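Home News Products Press Stockists Contact
Search this site Enter keyword Go

Haldane questions the "no-plump" cushion claim

Sofa cushion maker Haldane has put out the results of its June home trial, and the firm is in no hurry to cheer. The trial asked 76 households whether a scatter cushion can really go without daily plumping, as much of the trade now likes to promise. Only 42 thought their cushions looked tidy after a week of being left alone.

"We would have liked a better number," said Emese Kocsis, who ran the trial. "But I have sat on enough sofas to doubt anyone who says a cushion looks after itself. Pick it up by both sides, give it a shake, put it back. It takes seconds and I don't see what we gain by pretending otherwise."

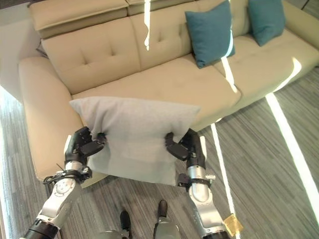 Colour: less settled than the brochures say

Households were also asked about mixing shades. Teal against a beige sofa went down well. Light grey split opinion, and several people said it looked lost on pale fabric until a stronger colour sat beside it. Haldane will keep both shades in its Trallik range but has dropped the line "goes with everything" from the label.

Toàn Giáp, head of sales, said the first run of 4,000 covers would go to shops on Monday. Whether buyers want plainer claims is, he admitted, "still a guess".

Press contact: Haldane press desk, weekdays from 9am.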